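Subject: Re: [stagers] Viteria and our hours

Uwe Dreßler wrote:
> Redlow says Viteria can reset 300 units a month with 2 people
> on the floor. Has anyone asked what the rest of us do?

Hi Uwe, I did ask! We've had it in the Adeleke showroom since August, and so far my hours are the same but my day isn't. I used to do the pillows, now I mostly stand nearby with the tablet and fix corners (my back loves it, my brain not so much).
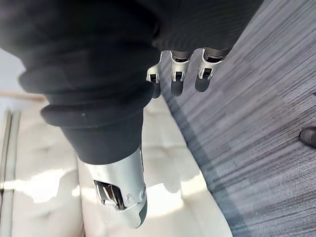

Hand, sleeve and the tufted seat, close up.

What bugs me is the pay grade. Watching over the thing is a different job from fluffing, and Redlow still has us down as "floor help."

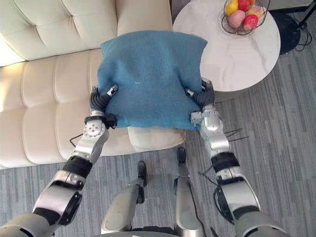
So before anybody signs the new schedule, get the job title in writing. Daletti got theirs changed and it came to nearly 500 more a month each. I can send you their wording if you want it, just not before 4, I'm on the floor till then.

Marcy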